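Two arms, one bench: looking after the Lurnham cell

Posted Mon 5 August by Satish Menon

Print this page | E-mail this page | 2 comments | 40 shares

I've been promising Selorm some pictures of the two-armed cell for ages, so I finally sat down and did it. We call it Skernix (Hye-jin's name for it, no idea, she won't say) and it has lived at our Lurnham workshop since the spring. I'm the one who looks after it most days, which mainly means cables, screws and a fair bit of crouching down at the front with a torch in my teeth.

If you've not met it before, it's a pair of black and white arms bolted to one wide black beam along the front of a pale enclosure. The beam is the bit I fuss over. Both bases hang off it, so if it's even slightly slack at one end you chase daft little errors at the other end of the arm all afternoon and blame everything else first! I go along the mounting screws every other Monday, left to right, and write it in the book. Job 1403 in that same book is the time I went right to left and missed two. Demetrius still brings it up.

The other regular job is the tip check. You bring the two ends together near the middle of the bench and look at how they sit. I like doing it with something small between them, as it's easier on the eyes than judging a bare gap. 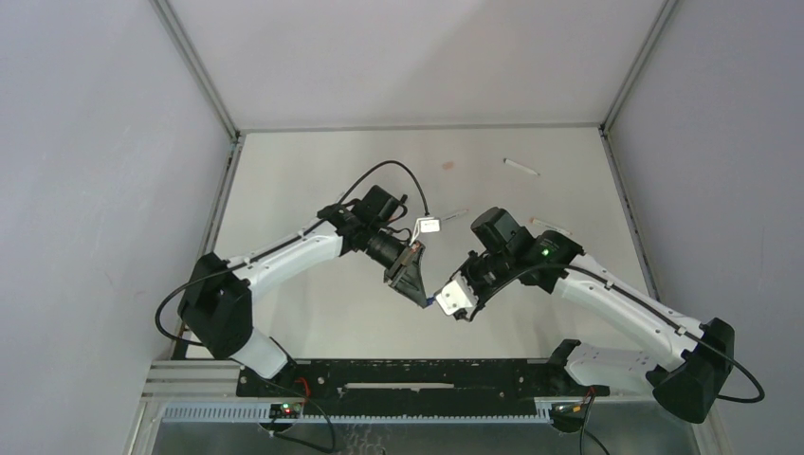
Tip check, with the small blue piece between the left gripper and the white end of the right arm. Green light on at the right wrist.

Now, cables. I could go on about cables. Each arm has a good fat loop of black cable bowing out by the elbow, and people who visit always want to tidy them up. Please don't! An elbow needs slack to fold, and the first time we had the loops tied in close (my doing, before I knew better) I had a connector pulled half out by lunchtime. There's also a thinner one on the left that goes up and over the wrist and comes down to a little white part. I check that by running a finger along it with the power off, feeling for flat spots, and then I do the same on the right from the wrist back to the elbow.

Ye-ji has a better way of doing it with a strip of paper which she's going to write up for us. I've asked nicely. I've asked nicely several times.

The small electronics units sit low down at the front, one towards each side, over by the toothed strip. Handy for getting at, less handy for dust. I go round them with a soft brush and I keep my sleeves rolled up, after snagging a red wire with a cuff last year. The strip itself gets a dry brush along the teeth and that's all. Badum grease is lovely stuff but keep it well away from here, it collects every bit of fluff in the building.

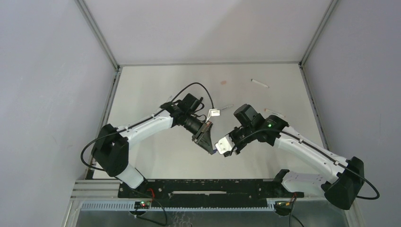

Ends together again, blue bit just about showing. Look at the right-hand cable under its little black clips along the forearm, then out into the big loop.

Those clips are next on my list. I've ordered a bag of 89 from Sung (they only sell them in silly numbers) and I want to try spacing them a touch wider near the elbow. The book says we can go up to 40 mm between them and I've been keeping them tighter than that out of nerves. If anyone has done this on a similar pair of arms, do tell me how you got on.

More when the clips turn up.

Comments (2)

Selorm Mensah: At last! Do you loosen the clips before you move them or just slide them along?

Satish Menon: Loosen them, always. I slid one once and it took a nick out of the cable.

Print this page | E-mail this page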